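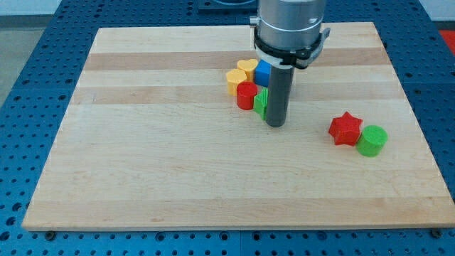
Lallach Community Library Friends
Minutes of the regular meeting
Friday, January 27, 2023

Called to order at 6:30 p.m. in the reading room. Quorum met. Minutes of the last meeting approved with one correction (the Flalwood branch closes at 5 on Saturdays, not 4).

Money
Balance on hand is $2,446. The printing bill for the winter newsletter has not come in yet. Motion to move the account to a bank with no monthly fee was tabled until the fee schedules can be compared.

Book sale
Set for the second weekend in June. Last year's sale left us with 52 boxes of unsold books. Members agreed to stop taking encyclopedias and textbooks. Hardcovers stay at $3, paperbacks at $1. Flalwood has asked to keep its own cookbook table. Approved.

Shelving
Kaczorowski sent a quote for new shelves in the children's corner. Maple and pine were both priced. Members preferred maple but want a second quote before voting. Carried over.

Catalog
The Trunano catalog update was down for about four days this month. Front desk used paper slips. All slips have now been entered.

New business
Request for a large print section near the entrance. Staff will measure the space.

Adjourned 7:40 p.m.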